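Gripper comparison: progress report for November
To: Muireann Ó Dubhghaill, Dellamley
From: Cathal Daly

Hi Muireann,

You asked for the short version first, so: the notched fingers are winning on towels, the flat ones are still better on thin stuff, and I'd like to keep the second arm through the end of the next stage if the budget will bear it. Everything else is me filling in the details, so read on with a coffee or skip to the money part.

We've now done 244 picks with the notched fingers and 211 with the flat ones. I wanted those two numbers to match, but we lost an afternoon when the flat set came back from McGrath with the mounting holes a hair too tight and I didn't want to force them. They opened the holes up for us at no charge (thank you, McGrath!) and we'll even things out next month. The soft-pad set from Wevlow is in the building but I haven't put it on an arm yet, so please don't read anything into its absence from the results.

What I can tell you so far is that terry cloth likes an edge to hang on. With the flat fingers a folded towel tends to creep out during a fast sideways move, a little at a time, and you don't notice until the arm gets where it's going with a corner dangling. The notched ones give the fold somewhere to sit. We had 18 drops on the flat set and 3 on the notched set, all at the same closing force, and I was pretty happy when I saw that! I had honestly been expecting something closer to a tie.

Thin fabric is the other story. On the cotton napkins the notches leave little gaps where a single layer can slide about, and the placement gets sloppy. No drops to speak of, but the napkins land crooked, and for the folding task later on that's going to matter more than it does now. My hunch is a shallower notch would split the difference. I've sketched one up and asked McGrath for a price.
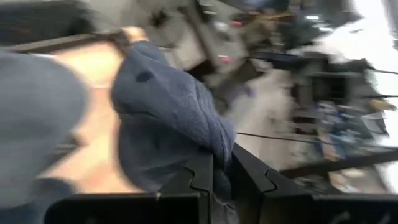 Wrist camera view: navy cloth pinched between the notched fingers.

The wrist camera deserves its own paragraph, mostly because I've been grumbling about it. It's great when the arm is slow or stopped. You get the fingertips and the cloth between them right there, and you can tell a good pinch from a bad one. During quick moves everything smears sideways and the grasp checker gets confused, especially when there's a bright area off to one side. I've tried a shorter exposure, which sharpens things up nicely but makes dark cloth go almost black, and dark towels were hard enough already. Next I want to try a small light on the wrist. If that's no good, we can have the checker wait for the arm to settle before it looks, though it costs us time on every pick and I'd like to avoid it.

On the controller side, we moved both arms over to the Flikix box and it has been pleasantly boring. Setup took a morning. My one complaint is that the force setting goes back to its default after a restart, and I got caught by that once, so a batch of picks had to be thrown out (they aren't in the totals I gave you). The startup script sets it now.

Money: we're a little under on parts and a little over on machine shop time, and the two more or less cancel out. The one thing I need a decision on is the second arm. Being able to leave one set of fingers mounted on each has saved me a lot of swapping and recalibrating, and going back to a single arm would slow the Wevlow tests down quite a bit. Could you let me know before I book the next block of lab time?

Coming up next month: even out the pick counts, get the soft pads mounted, try the wrist light, and run the napkins again with the shallower notch if the price is sane. I'll send the pick log separately, it's too wide to paste in here.

Thanks as always,
Cathal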